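Civil Service Training Partnership, Tullari District
Progress report, second half-year

The grant covers in-service training for district and subdistrict officers in Tullari and Hamada. The period under report was the first in which both districts ran the full course. Enrollment reached 1,227 officers, against 1,100 in the work plan. Most of the increase came from the land records and licensing sections in Hamada, where the transfer list was published in March and new postings had to be filled quickly.

The public finance module was taught in Tullari by staff on loan from the Flindbridge Institute. Officers below grade 4 asked for more time on procurement rules, and two sessions were added. The drafting module ran as planned.

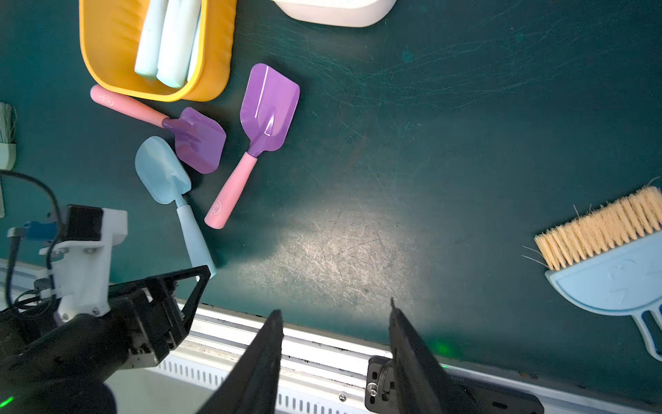 Toy trowels and a yellow-orange bin on a work surface.

Distance learning is behind schedule. The Tusum platform opened in May with 400 accounts, of which 300 were in use by the end of the period. Officers in the outlying subdistricts report slow connections, and many complete the readings on paper. We have asked Tusum for a version that can be downloaded.

Spending is within budget on all lines except travel, which is over because examiners had to visit Hamada twice. We request approval to move the unspent printing funds to travel. The next period will cover the supervisors' course and the first round of follow-up interviews with department heads.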